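Bathroom exhaust fan seized - rebuild or replace?
Home Repairs > Electrical & Ventilation

clunum_dave
2021-07-12
Main bathroom fan has packed it in, hums but wont spin. Its a Nukar, came with the house. Opened up motors before so not scared of it.

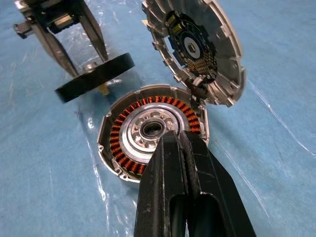
Anyway, Politis want $349 for a new ducted unit, fitted. Bearings are under $19. Ceiling is starting to get mould in the corner over the shower so can't muck around for months. What would you lot do?

tinshed
Bearings. Every time. Did mine in March, one arvo, still quiet.

wet_season
Disagree. If there's mould the old fan probably wasn't shifting enough air to begin with. Where does it vent? If it just dumps into the roof cavity, new bearings won't fix a thing.

clunum_dave
Roof cavity. Yeah I know.

wet_season
Well there's your problem. Duct it outside first, then worry about the motor.

tinshed
Half the houses in Clunum vent into the roof and they haven't fallen down. Tile roof breathes plenty.

wet_season
Tile with sarking doesn't. Seen batts up there you could wring out.

hedenfan7
Got a Heden inline, 6 years now, no dramas. Sits up in the roof so you hardly hear it. Dearer than the Nukar but worth it imo. If the fan's hard wired get a sparky, don't DIY it.

clunum_dave
It's on a plug in the roof, so right there. Sarking - not sure, will get up and look when it's cooler up there.

tinshed
It's July mate

clunum_dave
Fair call. Leaning towards bearings now and a duct kit out through the eave. Bleach or vinegar for the mould?

wet_season
Vinegar. Bleach just whitens it. And leave the door open a crack when showering, fan needs air coming in from somewhere.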